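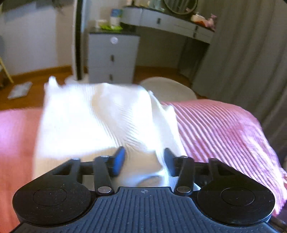 Voltberg wanted to know before anything else whether the open day at the Timness rehab center was worth the drive for somebody who isn't a patient there and has no plans to become one. I had posted that I was going, and that was the first reply under it. I said I would write it up, so this is the write-up.

The center sits on the edge of town behind the swimming pool, and the parking lot was full by 8 in the morning. They had let people sign up ahead of time and they still ran out of name tags. At the desk you got a map and a choice of two tours, one through the gym side and one through the treatment side. I did the gym side first and was glad of it, as the groups got bigger later on.

The main room is long, with the balance equipment at one end and the weights at the other. The therapist leading our group works mostly with people coming back from knee and ankle injuries, and she spent most of her time at the balance end. She had us stand on one leg next to the wall bar, first with eyes open and then with eyes closed. With eyes closed nearly all of us grabbed the bar. She said people get cleared to run when the leg is strong enough but the ankle still can't find the floor, and then they are back a month later with the same sprain. Her patients do the one-leg stand while brushing their teeth, morning and night.

From there we went to the Dralero, the treadmill they had mentioned in the invitation. It takes part of your weight off with a harness, so you can walk or jog at 80 percent of body weight, or less if the therapist sets it that way. One man in our group tried it and said it felt like walking in a pool without the water. The harness takes a while to put on and it pinches at the top of the leg. If you have had hip surgery I would ask about that part before booking. A session costs 395 for a block, and the desk could not tell me how much of that insurance usually covers. They gave me a phone number, which I have not called yet.

The treatment side was quieter. There are small rooms with a table in each and a larger one where they teach the home programs. The talk in there was on shoulder work after a fall, and I took the most notes during it. The main points were to keep the elbow close to the ribs on the band pulls, to stop the set when the shoulder starts to creep up toward the ear, and to leave a day between harder sessions. The therapist said slow lowering does more for a sore tendon than lifting a bigger weight. He also said a lot of people quit the exercises in the second or third week when the pain drops off - and that is too early.

Questions were taken at the end. Lis asked online beforehand whether they see people without a referral, so I passed that on. They do for a first assessment, but the harness treadmill needs a note from a doctor. The waiting time in May was 2 weeks for an assessment and longer for an evening slot.

A few things could be better. The map had the restrooms on the wrong side of the hall. The shoulder talk had far too few chairs for a crowd that included people on crutches, and the speaker could not be heard at the back whenever the treadmill was running next door. Lunch was sandwiches and they were gone by noon.

To answer Voltberg, yes, I would go again if you have an old injury and want to see what the place does before you commit to anything. Wear sneakers and pants you can bend in. The next open day is planned for the fall, and sign-up is at the front desk or by phone.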